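Section 16: Placing and finishing interrupted sutures

This section follows on from needle loading. Read it through once before opening a suture packet. The exercise is meant for trainees who can already pick up a curved needle and turn it without dropping it. If you can't yet do this, go back to the needle handling sheet in your Skolia folder.

What you need
Curved needle with thread attached, cut to 15 cm
Spare thread in a second colour
Tissue, kept moist
Two graspers, one for each hand
Sharps pot with a lid
Small white pads, if your tutor has asked for them

Before you start

1. Wet the tissue and let the surplus run off. Dry tissue tears at the stitch and gives you a false idea of how hard you can pull.

2. Bring in the needle by its thread, held a short way behind the join, and lay it down where you can see the whole curve.

3. Let go fully. Open both jaws and check that the thread hasn't caught in either of them.

4. Look for loose bits of thread from earlier stitches and take them out. They are easy to pick up by mistake.

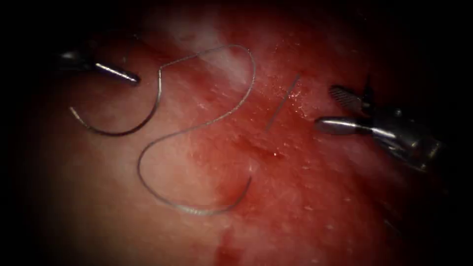
Kerubo Massawe: Could the next edition say which way the needle should lie before you pick it up? My group lost more time to turning it over than to the stitch itself.

A reply to that point has been added as step 5.

5. Lay the needle with its point towards your weaker hand and the curve flat on the tissue. If it lands the other way up, lift it by the thread and let it swing round. Don't push it over with a closed jaw.

Caution: Never leave a needle out of view. If you lose sight of it, stop, keep both hands still and look for it before doing anything else.

Placing the stitch

6. Grip the needle two thirds of the way back from the point, with the jaws square across it.

7. Set the point at a right angle to the surface. Go in at the same distance from the edge as you mean to come out on the other side.

8. Turn the wrist and let the needle follow its own curve. Pushing it straight will bend the needle or widen the hole.

9. When enough of the point shows on the far side, take hold of it just behind the tip and draw it through along the curve. Keep the first grasper close by in case the needle slips back.
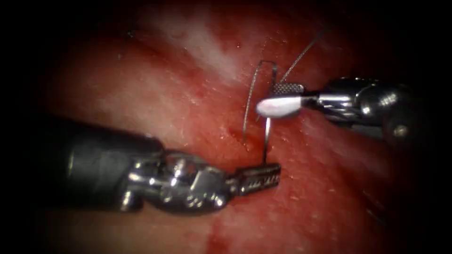
10. Pull the thread through slowly until you have a short tail on the entry side. Stop if the tissue starts to lift — the thread has snagged or you are pulling upwards.

Note: Zorkitz thread is stiff when it first comes off the card. Draw it once between the closed jaws to take out the bends, with a light grip so that you don't fray it.

Tying and cutting

11. Make the first throw with a double wrap and lay it flat. Bring the edges together until they touch, then stop. Puckering between stitches usually means that you have gone further than you need to.

12. Add two single throws in opposite directions.

13. Cut both tails, leaving enough that the knot can't work loose. Take the offcuts away at once.

14. Repeat along the line. Change thread colour if you are starting a second row, so that your tutor can tell the two apart when marking.
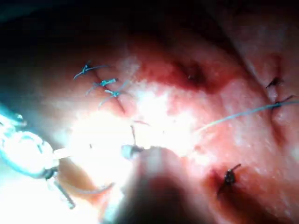
Text by Shiuli Navaratnam and Fergus Cowie. Checked by Salim Kinyua. Revised 12/03/2021.

Checking your work

Look at each knot in turn. It should sit to one side of the line and not on top of it. Press gently beside the stitch with a closed jaw; if the edges part, the stitch is too loose and should be cut out and placed again.

Put every needle in the sharps pot and enter it on the needle sheet before you clear away the tissue. Blank sheets are at the back of the folder.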